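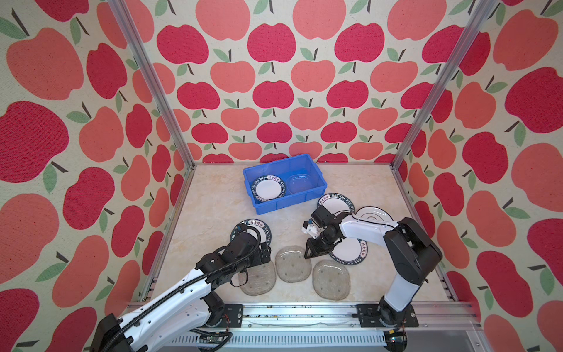
One member wrote in after the October visit to ask whether we could go back when the arms were handling dishes, as the first time there had been only boxes to look at. Ritside agreed, and fourteen of us signed up for the second trip to its building in Istotville on 1/3/19.

The job under way was clearing dishes into a bin. Two white arms are fixed to a rail along the front of a table, one at each end, and the plates are laid out between them. Most of the plates have a navy rim with HAO SHI printed on it. There are also square glass ones with a dimpled surface, and the staff said those are the harder of the two. Clear glass is difficult for a camera to pick out from the table under it, and a thin edge lying flat gives the fingers little to get hold of. The blue bin stands toward the back, where either arm can get to it.

We watched for most of the afternoon. The arms are slower than a person by a long way. A plate that any of us would pick up without looking took the arm several seconds to line up, then more to tip and lift. Over the afternoon two plates slid away from the fingers and had to be set back by hand. The rest went in the bin. The operator stopped both arms between rounds, laid the dishes out in a different order, and started again.

The program that runs the arms is called Hứa. It is being developed by Grestum, which supplied Ritside with the setup last year. Grestum keeps a record of every pickup the arms try, and the total on the day we came was 3,687. Ritside wants to see a good deal more than that before it decides whether to put a pair of arms in a working kitchen. The kitchen they have in mind washes around 2,000 dishes a day, and the stacking and sorting is the part of the work that is hardest to keep staffed.

Questions ran on for some time. Several people asked about breakage. The answer was 7 dishes since the trial began, nearly all of them in the first weeks, when the grip was set too tight. Someone asked about the apple wallpaper on the walls around the table. The patterns are changed from time to time so that the program does not come to depend on one plain background. Another question was about food left on plates. The trial uses clean dishes only, and scraping is not part of it.

A few of us were allowed to try moving an arm by hand with the power to the joints turned off. It is lighter than it looks, and getting the fingers to meet a rim at the right angle is fiddly work. I missed the plate twice and then pushed it along the table.

Ritside will take another group in the spring, limited to 5 people because the room is small and fourteen was a squeeze. Put your name on the sheet at the next meeting if you would like to go. Closed shoes are required, and bags have to be left at the front desk.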